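Manipulation subgroup, minutes
August, 2:30 pm, Hostside small room
Present: Yakubu Ajayi (chair), Kristaps Lapiņa (notes), Hájek people on the call, sound bad for first bit

1. Last minutes
Ok. Action on the calibration script still open, carried over.

2. Data so far
1161 demos in the Miten set after cleanup. 21 thrown out for lost tracking, mostly low passes close to the floor. YA wants the rejects kept in a separate folder, not deleted. Agreed.

3. Result: wide lens vs. cropped
KL ran the two policies on the same furniture-approach task, 30 trials each. Full fisheye view did better on final alignment, 9 more successes than cropped. Cropped one tends to stop short when the target has a curved outline. Hájek asked if that is just the crop losing the fingertips, KL thinks partly but no ablation yet. Don't put the number in the abstract untill the rerun is in.

Also same seed was used for both, Hájek ok with that for now, wants three seeds in the paper.

4. Contact frames
Discussion of what counts as "at target". Current rule is target between the fingertips in the image, no depth. YA not happy, says a thing can sit between the tips in the image and still be out of reach. KL: labelers are consistent on it at least. Carved and patterned pieces are the hard ones. Also glare off the floor, the depth net hates it. Try masking the gripper body first, then see.
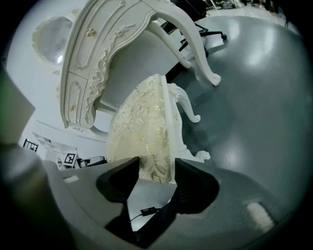
Fig. 1. Upholstered piece between the fingertips, vanity desk behind. Floor glare on the right, marker at left.

Rule stays for this round. YA to draft a version with a distance check and send it round before anybody relabels.

5. Bretov
Replacement finger pads quoted, price fine. Order one set, test, then the rest. Lead time not given, KL to ask agian.

6. AOB
Shared drive nearly full. Move raw video off it. Hájek will send their annotation guide.

Actions
KL: rerun both policies with three seeds; mask test; email Bretov
YA: distance check draft; calibration script
Hájek: annotation guide

Closed 3:40. Next one same room, time to be confirmed by email.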